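Whiteley open day: the water side of the works

The Whiteley site opens to visitors one day a year, and this year it fell on a Wednesday. I booked the morning slot, mainly to see the water treatment plant, which was rebuilt recently and which I had only read about in the trade press. The tour lasted a little over two hours. These notes cover the parts that may be useful to anyone who works with process water or laundry effluent.

Arrival and layout

The works stands on a sloping plot between the canal and the old goods line. The oldest building dates from 1934 and was a dye house. It still has its north-light roof and its original floor drains, which run the length of the building in a shallow V and meet at a sump near the east door. Flenance, the present owner, has kept the drains in service. The guide said relining them cost less than breaking out the slab, and from the state of the concrete I can believe it.

Visitors were split into groups of 16. Ear protection was handed out but only needed in the compressor room. Parking is on the far side of the canal, and the footbridge has steps at both ends, so anyone with a pushchair or a wheelchair should ring ahead and ask for the lower gate.

Incoming water

Supply is mixed. Most of it comes from a borehole on the site, with mains water as a standby. The borehole water is hard, and it carries enough iron to stain white cotton if left alone. It passes through an aeration tower, then a sand filter, then a pair of softeners working in turn. One softener is in service while the other regenerates. Changeover is triggered by volume, with a hardness probe downstream as a check. 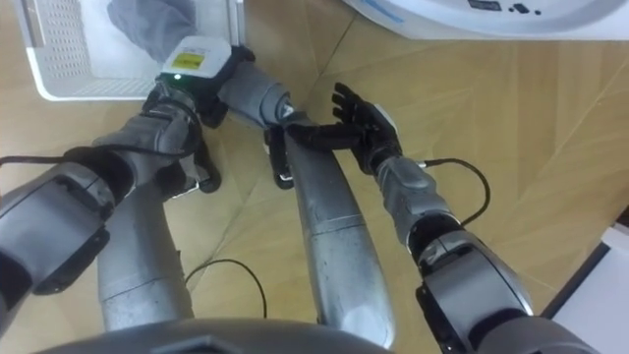
The probe was the subject of most of the questions. In the first months it gave false readings whenever the sand filter was backwashed, because trapped air passed through the sample line. The cure was a small vented pot ahead of the cell, made up in the site workshop. It is a simple fitting and I made a sketch of it. The pot drains to the same gully as the softener brine, and the guide admitted that the gully is undersized for both together.

Salt is delivered in bulk and blown into a saturator. Consumption is logged by shift. The log sheets were pinned up beside the saturator, and they showed a clear drop after the regeneration cycle was shortened in December.

Heat recovery

Hot effluent from the wash hall goes to a pit with a rotating screen, then through a plate exchanger that warms the incoming soft water. Lint is the usual trouble with this arrangement. Whiteley runs a second, finer screen in front of the exchanger and cleans the plates by reversing the flow at the end of each shift. The exchanger was opened twice in the past year, both times for gaskets.

The recovered heat is not stored for long. The buffer tank is modest, and at the start of the early shift the boiler carries the whole load. A larger tank has been priced, but the only place for it is the yard, where the delivery lorries turn.

Effluent is then balanced, dosed for pH and sent to sewer under consent. A Pluvesent unit — a membrane skid in a steel container — takes a side stream for trials on reuse. It was shut down for a membrane clean during our visit, so we saw the outside of it and a row of sample bottles. The first rinse is the intended use for the treated water. Colour is the limit at present, and the operators would not be drawn on when it might be solved. 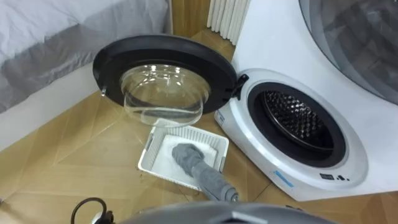
VISITOR INFORMATION

Getting there: the 547 bus stops at the canal bridge, and the walk to the gate is level apart from the footbridge. Trains run to the town station, but there is no direct path from it and the road has a pavement on one side only.

Tickets: free, booked in advance. The morning tour begins at 9.30 and follows the water from borehole to sewer. The afternoon tour takes in the boiler house and the dye house roof, and involves ladders.

Clothing: flat closed shoes. The treatment plant is warm and the yard is exposed, so a coat that can be carried is best.

Food: the canteen sells tea, rolls and a hot dish until two o'clock. Cash was not accepted.

Printed matter: a 50-page booklet on the history of the site, published by Leteo, is on sale at the gatehouse. The chapter on the dye house drains has good section drawings. The process diagrams at the back were drawn before the rebuild and still show the old single softener.

Photography is allowed everywhere except the control room. The gatehouse keeps a list for next year's tours, and names can be added on the way out.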